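Short thread on ripening fruit at home, mostly ethylene and temperature. Notes from a kitchen in Blackburn, plus what I took from the Panov storage handbook.

1/ Fruit splits into two groups. Climacteric fruit keeps ripening after picking: bananas, pears, avocados, tomatoes. Non-climacteric fruit stops: grapes, citrus, strawberries. A sour grape stays sour.

2/ Ethylene is the trigger in the first group. The fruit makes a little, which prompts it to make more. A closed paper bag keeps the gas near the fruit and lets some moisture out. Plastic traps the moisture as well — expect mould.

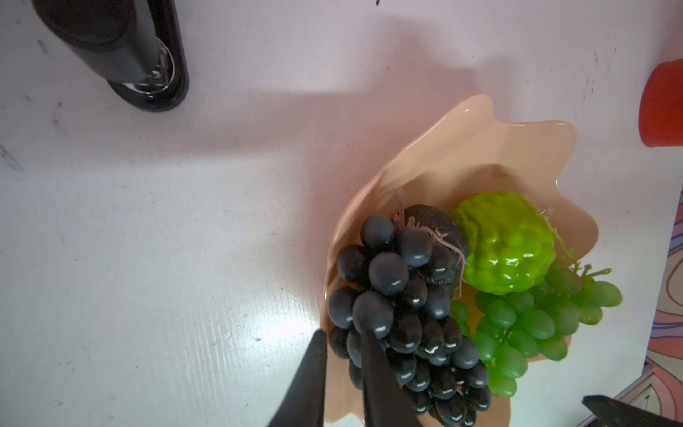

Should grapes be washed before they go in the fridge?

Leave them unwashed until you want to eat them, as water held between the berries helps mould along.

3/ Temperature matters more than the bowl. Bananas go grey in the fridge when green. Pears are the reverse: most European types want a cold spell first, then a few days at room temperature.

4/ My own test, October: 8 hard pears, same crate, from the Kokivgate market. Half went in a paper bag with a ripe banana, half on an open shelf. The bagged ones gave at the neck after three days. The shelf ones took longer and ripened unevenly. Small sample, no control for humidity.

5/ Check pears at the neck, near the stalk. They ripen from the core out, so a soft middle usually means brown flesh inside.
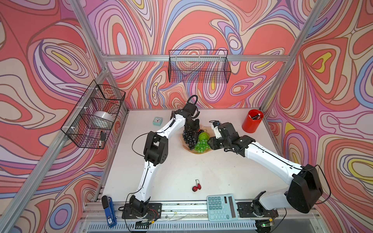
Plate of artificial fruit, patterned walls.

6/ I log fridge temperature with a Skato probe. The top shelf and the salad drawer do not agree, and the drawer is where the grapes go.

7/ Tomatoes next. I have 31 readings so far and the cold ones already taste flat.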